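Setting the number of kanban cards for a purchased part

Last revised 8/2/24 by Nuria Gudeta

The procedure covers a single part number bought from a single supplier and held in one supermarket next to the line. It does not cover parts made in-house, where changeover time and batch size at the upstream machine have to be added. For those, use the separate sheet on batch loops.

What you need before you start

Daily demand in pieces, taken from the last full quarter
Replenishment lead time in working days
Container quantity, as printed on the supplier's packing label
A record of the largest daily withdrawals over the same quarter

Take demand from the line's withdrawal records. The purchasing system shows what was ordered, and orders are lumpy because of minimum quantities. At the Illbridge site we worked from purchase orders the first time and set the loop far too high for slow parts.

Step 1. Work out the daily demand

Add up all withdrawals for the quarter and divide by the number of days the line ran. Leave out shutdown days. If demand shifted sharply part of the way through, use only the days after the shift.

The part used in this worked case has a daily demand of 87 pieces.

Step 2. Measure the lead time

Lead time runs from the moment the first piece is taken from a container to the moment a full container is back in the rack. It includes:

Waiting time of the card in the collection box
Transmission of the order to the supplier
Picking and packing at the supplier
Transport
Goods-in and transfer to the supermarket

The supplier's quoted lead time normally covers the third and fourth items only. Cengiz Yaman in goods-in times ten cards per part by writing the date on the back each time a card changes hands. Use the longest of the ten, unless the cause of the delay is known and has been removed.

For the worked case the lead time is two days.

Step 3. Add the safety quantity

Subtract the average daily demand from the highest daily withdrawal, then multiply by the lead time in days. This assumes that a peak can last for the whole of the lead time, so it gives a generous figure. Reduce it later from the rack records.

If the highest withdrawal came from a one-off order that was announced in advance, strike it out and take the next highest. Such orders should be handled with temporary cards, marked with an expiry date.

Step 4. Calculate the cards

Number of cards = (daily demand x lead time + safety quantity) / container quantity

Round up to the next whole card. Do this at the end only. Rounding demand and safety quantity separately can add a card that serves no purpose.

Check the result against the supplier's minimum order. If the minimum is larger than one container, cards must be held back until enough have been collected. Add one card fewer than the number of containers in the minimum order. A part with a minimum order of four containers therefore needs three additional cards.

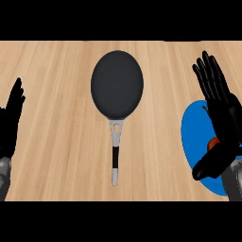 Step 5. Check the rack space

Multiply the number of cards by the container footprint and compare it with the lane. All containers in the loop may be in the rack at the same time when demand stops. If they do not fit, shorten the lead time or ask for a smaller container. Do not store the overflow in a second location, as first in, first out will be lost.

Step 6. Release the cards

Number each card individually and enter it in the card register. Where old stock exceeds the new loop, attach cards to the loop quantity only and use up the remainder first. Berkay Sezer keeps the register for both lines and must be told before any card is added or withdrawn.

Step 7. Review

Record the lowest number of full containers in the rack each day. After one quarter:

If the lowest figure never falls below two, remove one card and continue recording.
If the rack has been empty, find the cause before adding a card.
If a card is missing from the register count, replace it under a new number and cancel the old one.

Loops released in July are reviewed at the end of October. Recalculate from Step 1 whenever the container quantity or the supplier changes.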